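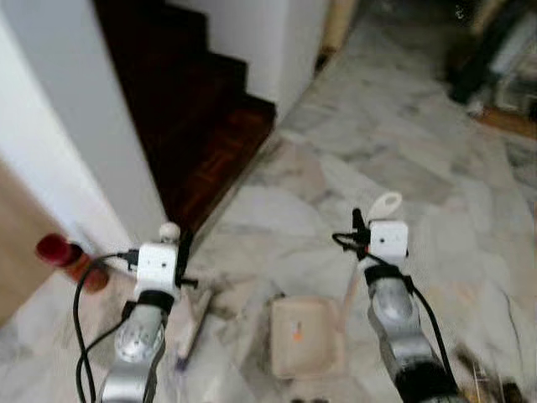 Halina Nowicki reckons the boat picks you, and that by the time you've worked out what it costs to keep a wooden hull in the water it is far too late to hand the keys back. She told me this at half past six on a September morning, standing on the hard at Droscombe with a thermos under one arm and a bag of shackles under the other, and I have been turning it over ever since, partly for its truth and partly for the look on her face when she said it (fond, tired, a bit sunburnt already).

I had driven down the coast in the dark to join the crew of Kassa for the Kellby Passage, the long inshore race that opens the season in these parts. It runs 93 nautical miles, out past the lighthouse, down to the Kellby light buoy and home again, and in a good breeze a well-sailed boat will be back in time for a late supper. In a poor one you see the sun come up from somewhere off the sandbar with half a muesli bar left and a strong dislike of everyone aboard. I have done it both ways, and I'm sorry to say I remember the slow years much better.

Kassa is a cutter, long in the keel and low in the freeboard, and she is no lightweight. Most of the fleet these days is fibreglass, pale and quick, with crews in matching jackets. Beside them she looks like somebody's grandmother turned up to a netball final. She can sail, though. Give her eighteen knots on the beam and a bit of lump in the sea and she puts her shoulder down and goes, and the modern boats that skipped away from her at the start line begin to slam and stagger and, one after another, come back to within shouting distance.

Getting her to that start line took all of winter. Halina bought the boat from an estate up the river, where she had been sitting in a shed under a tarp and a great deal of possum droppings, and the garboard planks were soft enough to push a thumb into. There were weeks of steaming and fairing and swearing. The old bronze fastenings came out one at a time, and Halina puts the figure for the replacements at some 700, every one of them driven by hand on evenings after work, with the radio going and the shed door rolled down against the southerly. The sails were another argument altogether. She had her heart set on traditional cream cloth, the rest of the crew wanted something that would hold its shape past lunchtime, and in the end they settled on a Wovex main and genoa in a colour the sailmaker called oatmeal, and everybody has been gracious about it.
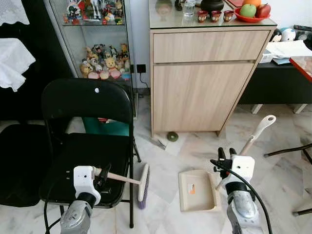

The start was at eight, off the end of the breakwater, in a light nor'easter that smelled of kelp and somebody's bacon. I was put on the running backstays, a job that suits a person who can be relied upon to do exactly one thing when yelled at. You let one off, you haul the other on, and if you get them the wrong way around on a gybe the mast has opinions. For the first couple of hours there was very little to do but sit up to windward with my legs over the side and watch the cliffs slide past, honey-coloured and then grey as the cloud came across, with the odd gannet folding itself up and dropping like a dart.

We rounded the lighthouse well down the fleet. Halina didn't seem bothered. She had been up half the night with the tide tables, and it was her firm belief that the flood would turn early along the shore, so in we went, close enough to hear the surf, while the bigger boats stood out to sea looking for wind. It's an uncomfortable feeling, sailing away from everyone who ought to know better. I ate a cheese and pickle sandwich and tried to look like a man with faith in his skipper.

Well, the tide turned. It turned a good forty minutes before the tables said it would, and it carried us down to Kellby like a leaf in a gutter, and when the sea breeze came in after lunch it came in from the south-east and hard, and Kassa sat up and took notice. What a thing she is in a breeze! The lee rail went under, the bilge pump started its little cough, and the whole boat began to hum, a low note you feel in your back teeth. We reached the buoy with only 2 boats ahead of us and the spray going clean over the boom.

I'd love to tell you we caught them both. We got one, on the long leg home, in the last of the light with the shore lamps coming on along the esplanade and the smell of rain behind us. The other was a sleek grey thing that I never saw closer than half a mile, and she was tied up with her sails bagged and her crew at the bar when we finally ghosted in under the breakwater. On corrected time we came second. Halina shook hands with each of us in turn, quite formally, then went below and had a look at the garboards with a torch.
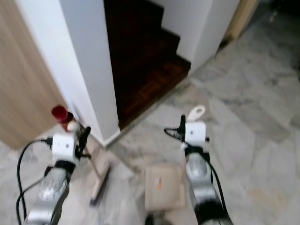 The Kellby Passage opens the sailing season at Droscombe each September.

There was soup afterwards up at the clubhouse, pumpkin, with far too much pepper in it, and I had three bowls. The talk was all of the tide, naturally, and who had gone in and who had stood out, and an old bloke in a fisherman's jumper drew the whole course for me on the back of a raffle ticket to show where he'd have put us. By his reckoning we had tacked too late off the headland and could have had another five minutes. I took the ticket over to Halina, who studied it for a good while, turned it around, studied it again, and put it in her top pocket.

She has already asked whether I'm free next year. I said I'd have to look at the calendar, and then I asked what time she wanted me on the dock.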